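I finally made it out to the open day at Pirnham, the one that got pushed back from November. I said I would write it up, so these are my notes from the car plus what I can remember.

Parking is behind the building and you have to sign in at a side door. They gave me a sticker with my name spelled wrong and a map of the floor. The first hall was mostly hardware in glass cases and a talk I only caught the end of. I went straight through to the second room because that was the one I came for.

The second room is where Billska had their kitchen simulator running. Lucero Chávez was doing the demonstrations. She has worked on it for two years and before that she did warehouse software, so she was used to people asking when it would be finished. The idea is simple enough. They build a kitchen in the computer, put a simulated arm in it, and have it practice chores there before anything gets tried on a real counter. You sit in front of a big monitor and she switches between camera views while she talks.
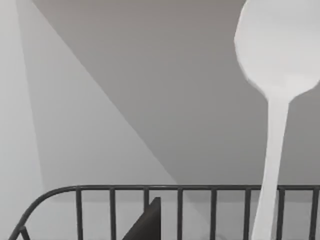 Spoon and dish rack, close view, Billska demo, March 2021.

I asked why the spoon looked so plain. Lucero said they keep most of the objects simple so the program runs faster, and that the shape matters more to them than the finish. She also said thin things are the hardest part. Wires, handles, the edges of plates. A small error in where the computer thinks a rod is, and the arm bumps it. They had logged 3181 practice runs in this kitchen by the morning I was there, and 247 of those were thrown out for problems with the simulator itself.

Then she moved to a view looking down on the counter, which I found a lot easier to follow. A man next to me wanted to know if it could cook. It can't. The chores on their list are things like moving a bottle from one spot to another or opening a door. 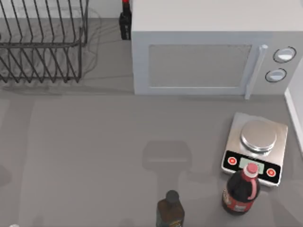 The part I liked best was when she talked about clutter. If the counter is bare, the job is easy and you don't learn much. So they leave things standing close together and change the layout between runs. There are 17 layouts so far. She would like a lot more, but each one has to be checked by hand.

I stayed for seven questions from the audience, then my phone rang and I had to step out. By the time I got back the next group was sitting down.

Lunch was sandwiches. Afterward I looked in on the Barnlow stand, but their talk was full, and the handout is mostly a price list. I'll scan it if anyone wants it. I also picked up a flyer for something called Puma and haven't read it yet.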